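Tuvside House, Adudstead
Internal finishes and wet room inspection: checklist with comments
Unit 16, second visit
Inspected by: Prodromos Panagiotou
Date: 13/05/2024

Key: S = satisfactory, A = action needed, N = not inspected

1. Access and escape
1.1 Entrance door opens fully and closes without force. S
1.2 Corridor clear of stored goods. A
Comment: two pallets of adhesive left outside the riser cupboard. Abbasi to move before the next fire walk.
1.3 Door closer fitted and adjusted. S

2. Electrical
2.1 Extractor fan isolator labelled. A
Comment: label missing. Raised on the first visit and still open.
2.2 RCD test button trips the circuit. S
2.3 Light fittings rated for their zone. N
Comment: data sheets not on site. Clolberg asked to send them.

3. Water and drainage
3.1 Stop valve reachable without tools. S
3.2 Outlet temperature at basin within limit. S
3.3 Waste trap holds seal after full discharge. S
3.4 Access panel fixed with screws, not sealant. A
Comment: sealant used on two edges. Cut out and refix.

4. Walls, floor and window
4.1 Tiles sound when tapped, no hollow areas. A
Comment: one hollow tile behind the door, reference 427. Lift and rebed.
4.2 Grout complete at all joints.
See comment below.
4.3 Slip resistance certificate for floor finish on file. S
4.4 Window restrictor limits opening. S

The tiling specification is the same throughout the building. Dark tile makes missing grout hard to find by eye, so joints are to be checked by hand with a side light.
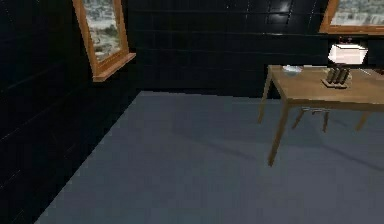

Design visual: black wall tiling, grey floor and wood-framed window.

Grout result for 4.2: S on all walls after side light check. Haze left on lower courses, to be cleaned off with the approved product only. No acid cleaner near the timber sill.

5. Ventilation
5.1 Fan runs on after light is switched off. S
Comment: overrun measured at 10 minutes.
5.2 Duct joints taped and supported. N
Comment: ceiling closed. Abbasi to supply photographs taken before boarding.

6. Follow-up
Items 1.2, 2.1, 3.4 and 4.1 to be closed by the contractor and signed by the site manager. Items 2.3 and 5.2 stay open until the papers are received. Next routine inspection: August.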